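Recording the Cabinet Task by Remote Control

Start the Vita session and set the hand speed to 35 percent. Raise the hand to the height of the cabinet top. 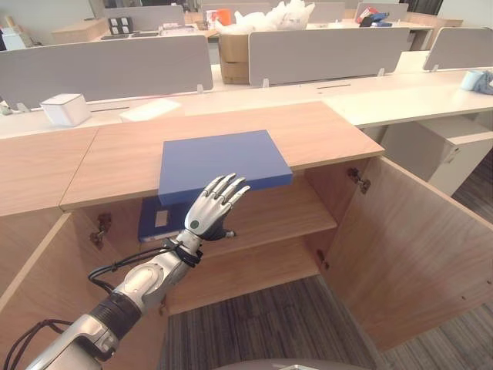
Figure 1. Hand near the blue object, both doors open.

Each operator records 16 runs. Keep the arm clear of the open door.

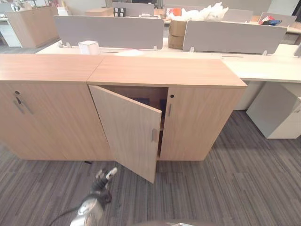
Figure 2. One door open, the other closed.

Pause for 2 seconds before each change of direction.

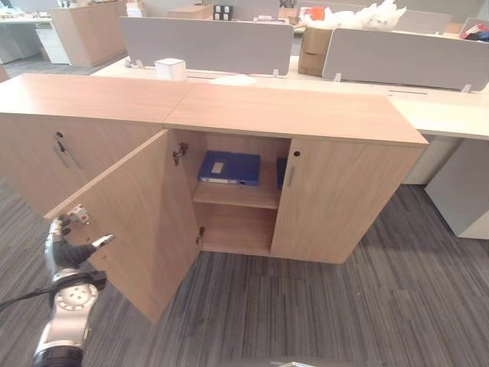 Save each run in Tritus under the task name. Runs shorter than 19 seconds must be repeated.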